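How does a video game baddie know where you are?

Filed under: Games > How Stuff Works > Ages 8 and up 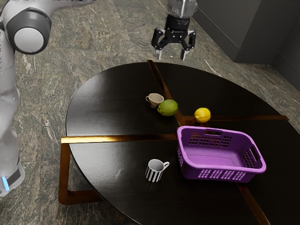

Rhodri Phillips wrote in to say that the guards in his favourite game must be cheating, because they always find him behind the barrels. Fair enough, Rhodri! I used to think the same thing when I was a kid. I'd hide, hold my breath (as if that helped) and get caught anyway.

So let's talk about how a baddie "sees". The game already knows where everybody is, all the time. It has to, or it couldn't draw you on the screen. If the guard was allowed to use all of that, you'd never win, and you'd probably go and play something else. So the people who make the game give the guard some rules.

The first rule is usually a sight cone. Think of a torch shining out of the guard's face, except you can't see the light. If you're inside the cone and there's no wall in the way, you've been spotted. If you're behind the guard, you're safe, even if you're wearing a bright purple hat.

Then there's hearing. When you run, the game draws an invisible circle around your feet, and any guard inside the circle turns to look. Sneaking makes the circle smaller. I bet that's what is getting Rhodri, those last few steps at a run!

I made a little maze game called Penau once, with 23 rooms and a grumpy troll. My troll had three moods: wandering, curious and chasing. If he lost you, he went to the last spot he saw you, looked both ways, and went back to wandering after two seconds. My friend Siwan Rees said he was too easy, so I gave him a bigger cone. Then she got caught 157 times and told me to change it back.

Try it yourself next time you play. Find a guard, stay behind him, and creep a bit closer each go until he turns around. Then you'll know how big his circle is.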